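Caderno da bancada 6, simulação bimanual
Maio, entrada iniciada às 14h20
Registo: Karla Zepeda. Revisão: Sohail Rizvi

Falha na tarefa de colocação do cilindro no tabuleiro. A mão direita fecha bem, levanta bem, e ao chegar à borda inferior do tabuleiro o comando de abertura não produz efeito. O controlador dá a tarefa por concluída com os dedos ainda fechados. Sem mensagem de erro no registo.

Primeira ocorrência: episódio 1131 da série Lulton. Repetido a partir do mesmo estado inicial, 6 tentativas, 5 com a mesma falha. A sexta abriu, mas com atraso e já fora da zona de largada.

O que foi verificado:

Limites de junta da mão direita. Iguais aos da mão esquerda, espelhados. Nada a apontar.

Mão esquerda. Fica em espera, levantada e aberta, durante toda a tarefa. O Clem desconfiava de troca de canais entre as duas mãos. Enviei abertura e fecho a cada uma em separado e respondem as duas, cada uma ao seu canal. Hipótese afastada.

Atrito do cilindro. Baixei o coeficiente para metade. Sem diferença. Reposto o valor original.

Malha de colisão do tabuleiro. Aqui há alguma coisa. A malha simplificada que veio da conversão Hayat é um bloco único e ultrapassa a geometria visível do lado inferior. O cilindro entra em contacto com ela antes de chegar à madeira. O solver devolve forças altas nos dedos, a protecção de binário dispara e o comando de abertura é descartado enquanto a protecção está activa. Quando desactiva, a máquina de estados já avançou.

Portanto, dois defeitos: a malha errada e o descarte silencioso do comando. O segundo preocupa mais. No braço físico o mesmo código deixaria a mão fechada sobre o objecto, com o operador a ler «concluído» no ecrã. O Xolani pediu que ninguém carregue esta versão no hardware até estar corrigida. Etiqueta de bloqueio posta no repositório às 16h05.

A fazer:
- refazer a malha do tabuleiro por decomposição convexa (Karla)
- guardar o comando de abertura em fila durante a protecção e registar o evento (Clem)
- condição de fim de tarefa: ler a posição dos dedos, deixar de usar só o temporizador (Sohail)
- confirmar se a caixa de cartão passou pela mesma conversão

Nota do Sohail, 17h30: o temporizador vem da versão antiga e foi escolhido para a garra de dois dedos. Com esta mão é curto mesmo sem falha. Não mexer antes de fechar o ponto da fila, senão mascara o problema. 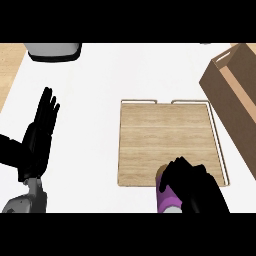

Porque é que o controlador deu a tarefa por concluída com a mão ainda fechada?

O fim da tarefa dependia apenas do temporizador. A protecção de binário descartou o comando de abertura sem o registar, o tempo esgotou-se e o estado avançou sem leitura da posição dos dedos.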